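I love robots that fail loudly. Give me a good stall, a red light, an arm that stops dead with its elbow in the air, and I'm happy all afternoon, because I know where to start looking. What scares me is the polite failure, and I have become a little obsessed with one of them: the plastic bag.

We run a two-arm cell we call Kukitov. The job is groceries. One arm holds the bag, the other deals with the fruit, and a basket waits at the back of the table. My kids could do it at age three! And for months our logs said Kukitov could do it too. Then Ekkachai Mahawong sat down one Sunday with the recordings and found 14 runs marked as successes in which the fruit never made the trip. The gripper had closed on a fold of plastic. The fingers felt something between them, the software read that as "object held," and the arm carried on, cheerful as anything, and opened over the target with nothing to drop.

In 3 of those runs the bag went along for the ride and the fruit rolled off the table. A mango on the floor is funny. A jar wouldn't be. 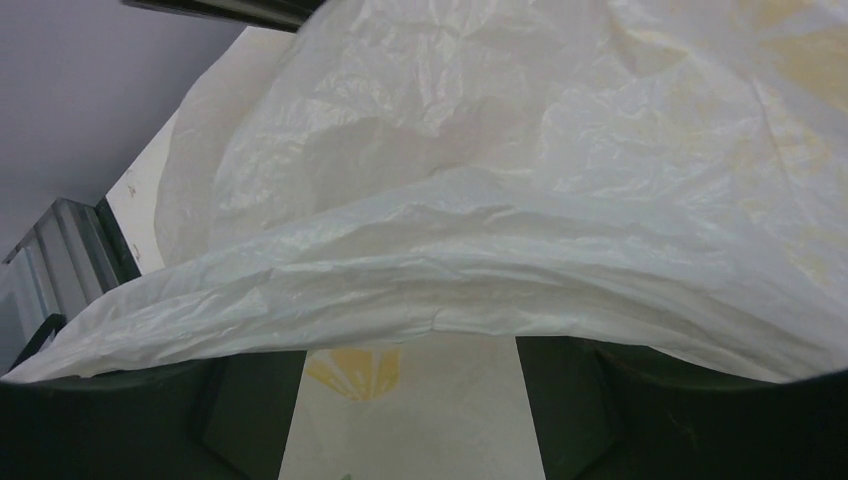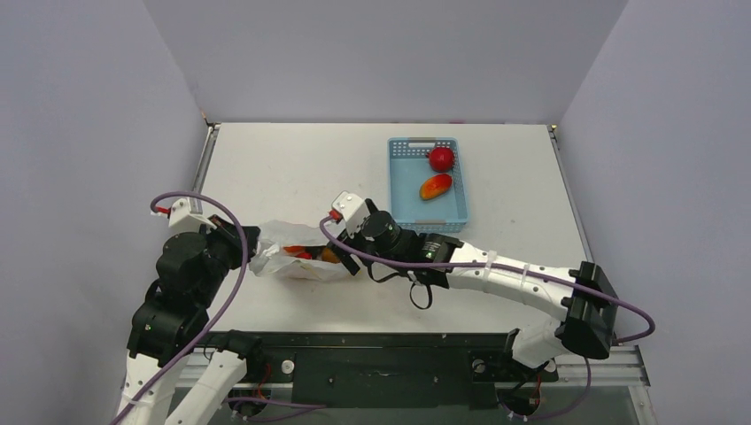
Page last changed: July

Look at the wrist view, the one that is nearly all plastic. Wrinkles, glare, a fat fold lying across the tops of both fingers. Somewhere in a bag like that there's supposed to be a piece of fruit, and I have stared at plenty of these and I couldn't tell you where to pinch. From the table camera it all looks so easy, a red thing and an orange thing showing faintly through the bag, and that's the view people watch when they decide whether the robot is doing well. I think we've been grading the machine from the comfortable seat.

My colleagues on the Perkis side of the building want more data. Another 1,000 bag runs, they say, and the arm will learn. Maybe it will! I'd love to see them. But if the success label is wrong, then 1,000 more runs teach it to be confidently wrong, and I would much sooner spend the week on a dumb check: weigh the basket before, weigh it after. Flirnik, our older one-arm setup, had a scale under it for years and we took it out to save space. I argued for taking it out, by the way. I was mistaken.

So my plea to anyone building these things is to let the robot say "I don't know what I've got." Have it stop and look again. It'll be slower, the demo will be duller, and your numbers will drop for a while, as ours did the day we relabeled. I was thrilled with that drop. It was the first number in months I believed.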